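Lullasdale Swap Room finds a home of its own

After four winters of packing everything away into the backs of cars, the Lullasdale Swap Room has its own front door. The keys to the old ticket office on Jimgate were handed over on 22nd July, and by teatime the same afternoon people were already carrying things in. It was lovely to see!

For anyone who hasn't come across it, the Swap Room is a very simple idea. You bring something for the house that you've finished with, and you take home something you need. No money changes hands and you don't have to bring anything in order to take something. Lamps, curtains, bookcases, baby gates, a bread bin, the good saucepan your aunt gave you when you already had three. It started in the hall at Dristard Chapel with one trestle table and a kettle, and it has been growing out of its space pretty much ever since.

The chapel hall was always shared, of course. There was badminton before and a choir after, so everything had to be out by half past eight whether it had found a new owner or not. Large furniture was next to impossible. People would pin up a card saying they had a wardrobe to give, somebody else would take the number down wrong, and the wardrobe would sit in a garage in Quintero Road until Christmas. (The famous pine one is still there, if anybody has the room for it. It comes apart into four pieces and the screws are in an envelope taped inside the door.)

Orlando Zapata, who has run the swaps from the start, was grinning from ear to ear when we caught him on the steps with a rolled-up rug under his arm. "I keep walking in and out just so I can use the key," he told us. "We've got a back room, we've got a proper sink, and I don't have to be nice to the badminton people any more. I will be, but I don't have to."

Jimgate's ticket office has been shut since the coach company moved its stop round the corner, and plenty of us had given up on seeing the lights on again. It's a better building than you'd guess from the pavement. The front part, where the counter used to be, will be for small things: crockery, linen, pictures, lamps that have been checked over. Behind that is a wider room for furniture, and there's a covered yard at the side where you can unload without blocking the buses. The step at the entrance has been replaced by a ramp, so prams and wheelchairs can get straight in, and so can a chest of drawers on a trolley.

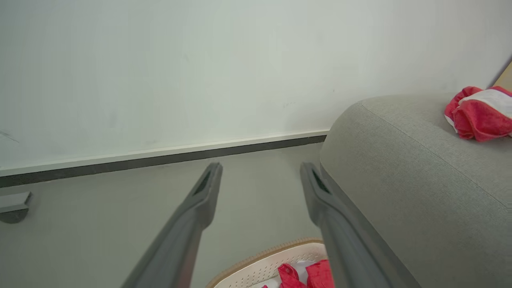
Opening hours will be longer than they ever were at the chapel. To begin with the doors will be open five mornings a week from ten until one, with one late evening for people who work in the day. Which evening that will be hasn't been settled, and Orlando would like to hear what suits you. There's a sheet by the door with a pencil on a string. He has also promised that the kettle is coming with them, as are the ginger biscuits.

The other big change is mending. One corner of the back room is being set up with a workbench, and there'll be people on hand who can re-glue a chair joint, sew a cushion cover or fit a new plug. You won't be able to leave things overnight at first, so bring a job that can be done while you wait, and be ready to hold the other end of it. We tried this out ourselves with a kitchen stool that has wobbled for years. It took twenty minutes and a bit of sandpaper, and now everyone at home wants to sit on it.

A sewing table is planned too. Curtains have always been the thing that goes begging at the swaps, mostly because they're never quite the right length, and being able to take up a hem on the spot ought to help no end. If you have a working sewing machine you no longer use, please do get in touch. The same goes for cotton thread in any colour, decent scissors and pins.

What can you bring? Nearly anything that belongs in a home and is clean enough to use straight away. Sofas and armchairs are welcome for the first time, as long as the fire label is still attached, so have a look underneath before you load up the van. Mattresses can't be taken, nor can car seats, cycle helmets or anything that runs on gas. Paint is fine if the tin is at least half full and you can still get the lid off. Books should go to the shelf at the library, which has more room for them and is only a short walk away.

If you've got something large, ring or call in first and tell them the width as well as the length. The yard gate is generous but the inner doorway isn't, and a very handsome sideboard has already had to go home again. Help with collecting can be arranged within Lullasdale and out as far as Dristard, although the van is borrowed and can't be had every week.

There was a good crowd for the handing over, and a cake in the shape of an armchair that was almost too good to cut. Several people had come over from Dristard to wish the Swap Room well, a bit sadly in one or two cases, as it was born there after all. They needn't worry. A table will go back to the chapel hall in December for the toy swap, which last year found new owners for eleven bicycles in a single morning and looks set to be even busier this time.

Until then there are shelves to put up and a front room to paint. The colour has been argued over at some length and yellow appears to be winning. If you can spare an hour with a roller, old clothes are a must and brushes are provided. Just turn up at the Jimgate door any morning before one and knock loudly, as the bell hasn't been connected yet.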